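Table Setup Assistant (part-time)
Zarei Tasting Rooms, Mustton
Hours: 16 per week, Tuesday included
Contract: 3 months, with the option to extend

Zarei runs drinking water tastings for the public and for small food and drink companies. We are looking for an assistant to set up and clear the tables at our Mustton site, starting in July. The same person will cover an occasional shift at our Trandholm room when the assistant there is on leave.

What the job involves

You will put out cups and bottled water before each sitting, pour when the session lead asks for it, and clear and wipe down afterward. A sitting lasts 60 minutes. Between sittings there is a short break in which the tables have to be reset. You will also check deliveries against the order sheet, rotate stock so the older cases are used first, and take recycling down to the yard.

Most of the work is done standing. Full cases are heavy and you will be lifting them onto waist-high shelves — there is a hand truck for longer distances.

What we are looking for

Experience in catering, a cafe or a school kitchen is useful, but we will train the right person. You should be able to follow a written setup sheet, pour to a marked level without spilling, and keep a simple log of what was used. We ask that you do not wear perfume or scented hand cream on shift, as it interferes with the tasting.

A food handler card is required. If you do not have one, we will pay for the course and you can take it during your first weeks.

What we offer

Paid training, paid breaks and a free parking space behind the building. The Nellton bus stops across the street. Work shirts and aprons are provided and washed on site. Shifts are posted two weeks ahead and can be swapped by agreement.

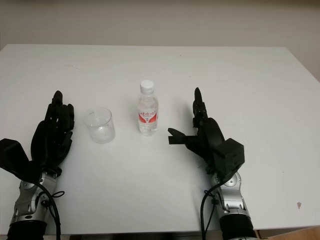
Clear plastic cup and small bottle of water on a white tabletop.

How to apply

Send a short letter and a resume to the Mustton office, or drop them off at the front desk before 4 p.m. Please quote job number 978 and list any days you cannot work. Applicants we would like to meet will be asked to come in for a conversation and a paid trial shift. We do not need references until after the trial.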